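Chapter 12
Where Is the Hand? Pose Tracking from Marker Cubes
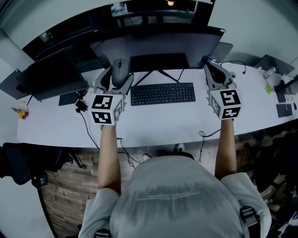 Figure 12.1 Hand-held grippers with marker cubes at a desk. The left gripper's jaws are around a computer mouse.

Every planner in this book has so far been handed the gripper's pose for free, as if by a generous aunt. The allowance stops now. In this chapter you will recover it from black and white squares, one camera image at a time.

We begin with a single marker face, which is easy, and move on to a cube, which has corners and opinions. Section 12.3 uses the Vesow log, 1000 images of desk work. Your detector will lose the cube in plenty of them. Ours lost it in 119, and we wrote the chapter.

Before you start, review rigid transforms — yes, the signs too.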